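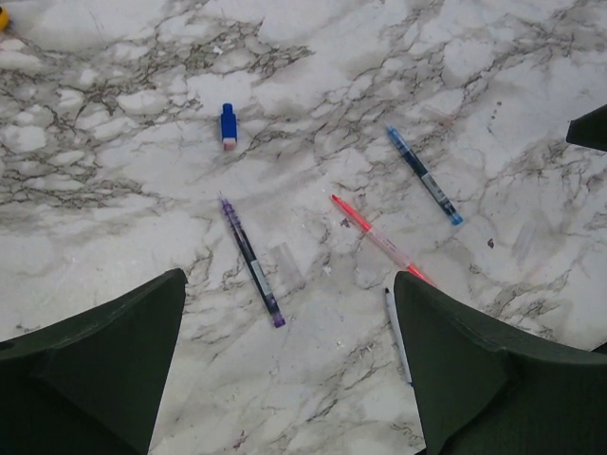 Pens on the marble top.

I stopped keeping a journal on my phone in January. The app had 622 entries in it and I had never gone back to read one. Now I write by hand after dinner, two pages at most.

Most of it is dull. I put down what we ate, who called, what the bus from Kurbridge was like. Carter Nguyen told me to skip the weather, but I like having the weather. Last night I read back through 13 entries and found the name of a plumber I had been trying to remember for a month.

I still miss a night now and then. I leave the page blank and keep going.

2 comments
13 shares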